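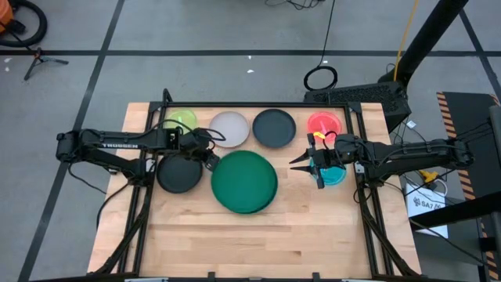
Re: plates for the Castellanos lunch

On 11/19/18 the Modach kitchen list wrote:
> Do we have enough plates or should we buy paper again? Somebody
> said the colored ones don't match and we shouldn't put them out.
> Also who has the key to the tall cupboard.

Please no paper. Had it in May and it folded under the potatoes.

Colored ones are fine. Mixed sizes, so: big dark green for the bread, smaller ones for cake. The lime, the red and the teal look good together imo. Black and dark gray at the other end of the table if it bothers anyone.

For the actual meal use the white china, 240 in the tall cupboard, shelf 2 and down. Key is on the hook by the sink, tag 11. Put it BACK pls.

Don't stack the see-through ones wet, they stick. Dry towel between them if your in a rush.

Still need: serving spoons, a second bread knife, dish soap. Can't get there before noon, sorry. Will check teh list tonight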